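Ornarard fuel log
README and data card, all in one file because I never keep two in step

Hello! You've found the Ornarard fuel log, a small and slightly scruffy record of what ordinary older cars drink when ordinary people drive them. It's fill-ups at the pump, typed in by hand, with the mileage off the dashboard next to each one. If you only want the numbers, skip down to "What's in the folder". If you're going to average anything, please read the bit on part fills first.
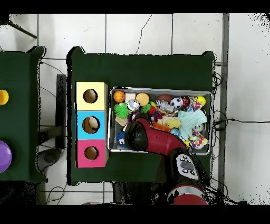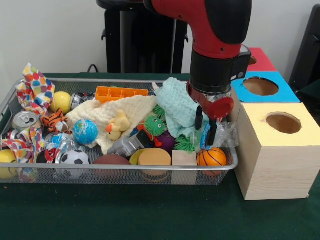
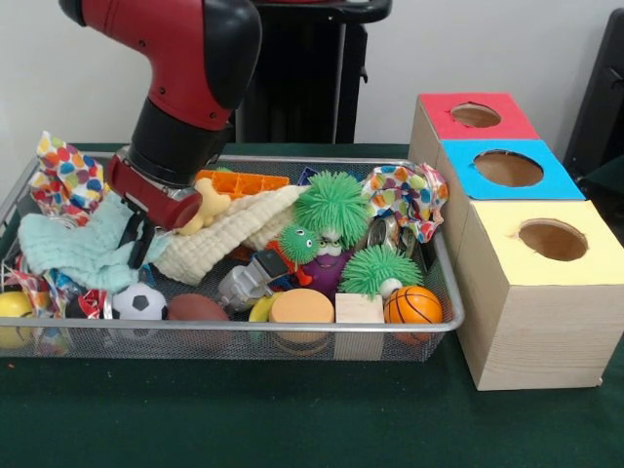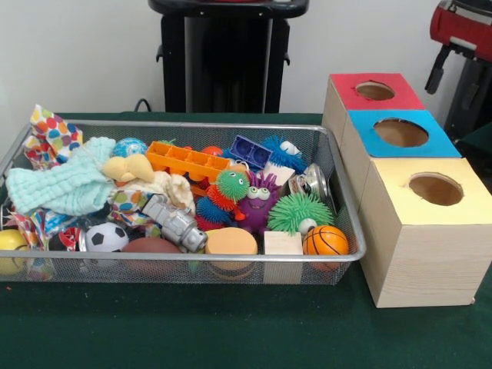
Toys on the green table, four shots.

Why I started it

I had a long-running argument with my brother-in-law over whether my car really used more petrol in winter or whether I was just imagining it. I said I'd write it down. Then Pallavi Negi, who I share a lift to work with, said she'd write hers down too, and then a few people at Dhillon (the garage on the Pestgate road, where most of us get our MOTs done) put their names on a sheet by the kettle, and before I knew it I had a shoebox full of receipts and a spreadsheet with far too many colours in it.

The name is a leftover from the quiz team, by the way. It doesn't stand for anything and you don't have to say it out loud.

What's in the folder

fills.csv - the main thing, 192 rows, one row per visit to the pump
cars.csv - one row per car, seven cars altogether
preltitlow.py - the script that joins the two and works out miles per gallon
notes.txt - my running grumbles, worth a look if a row seems odd

There's no installer or anything like that. Put the files in one folder, run preltitlow.py and it'll write a third table called mpg.csv next to them. If you already have a file with that name it will be overwritten without asking, so move it first! I lost an afternoon's tidying that way.

The columns in fills.csv

car_id: matches the same column in cars.csv. Letters, no spaces.
month: the month written out as a word, so August is August. I left the day off on purpose, as a couple of people didn't fancy the whole village being able to work out where they'd been.
odometer: the reading in miles, exactly as the driver wrote it.
litres: straight off the receipt.
full: yes if the tank was filled to the click, no if it was a part fill.

So that's five columns, and I've tried hard not to add more. Pallavi wants one for price. I can see why, but half the early receipts had faded to blank by the time I got to them and I'd rather have no price column than one with holes all through it.

The columns in cars.csv

This one has the car_id, the fuel (petrol or diesel), the gearbox, the body shape and a free text box called "used_for". I haven't put makes or models in. Each driver filled in used_for for themselves, so you'll find "school and shops" sitting alongside a whole paragraph on towing a trailer of logs uphill to Preltitlow Farm (yes, the script is named after the farm - I was out of ideas and could see the sign from the window).

Part fills, please read this

You can't get a fair miles per gallon figure from a part fill on its own. If somebody puts in a splash on the way home, the litres on that receipt have nothing much to do with the miles since the last one. What the script does is carry the litres forward until the next row marked yes, then divide the miles across the whole lot. If you write your own version in a spreadsheet, do the same, or you'll get a small hatchback doing the sort of economy you'd expect from a bicycle.

The first row for each car never gets a figure. There's no earlier full tank to measure from.

One more wrinkle: the click isn't the same at every pump. Some cut off early, some let you squeeze in a bit extra, and that alone can shift a single tank's figure quite a lot. It mostly washes out over a run of tanks. I wouldn't read anything into one row.

Things I know are wrong

The diesel estate has a gap in it. The driver lent it out and the borrower filled up at least once without keeping the receipt. I've left the rows on both sides as they were and marked the gap in notes.txt, but the script doesn't know about it, so the figure that spans the gap comes out far too good. Leave it out of any average.

The automatic had bigger wheels fitted partway through. That changes how the odometer counts, and I've made no correction for it. Anju Mathur has offered to work one out properly and I've said yes please, so there may be an extra column in cars.csv one day.

Some months have hardly any rows. People go on holiday, people forget, people get a lift. It's a log kept by a handful of drivers who all live near the same garage, and it says nothing sensible about cars in general. Please don't use it to decide which fuel is "better" - the diesels in here do the long trips and the petrols do the short cold ones, so you'd really just be comparing journeys.

How the checking was done

I typed everything in once, then Anju read the receipts out loud while I followed along on the screen with a ruler. We found a few swapped digits and one receipt that was for screenwash and a pasty. Where we couldn't agree what a number said, the row came out. The receipts themselves are back with their owners or in the recycling, so I can't go back and look anything up for you now, sorry.

Using it

Do what you like with it! Teach with it, make graphs, print it and wrap chips in it. If you put it somewhere public I'd be pleased to have a mention and even more pleased to see what you made. The only thing I'd ask is that you don't try to work out which driver is which.

Adding your own car

Very welcome. Send me the five columns in the same order, in miles and litres, with at least two full tanks so there's something to work out. Please don't convert to gallons first, the script does that and it will cheerfully do it twice. If you missed a receipt, say so in the email and I'll put a line in notes.txt.

Still to do: sort the wheel correction, teach the script about gaps, and get the last sheet back from Dhillon, which I think is still pinned up behind the calendar.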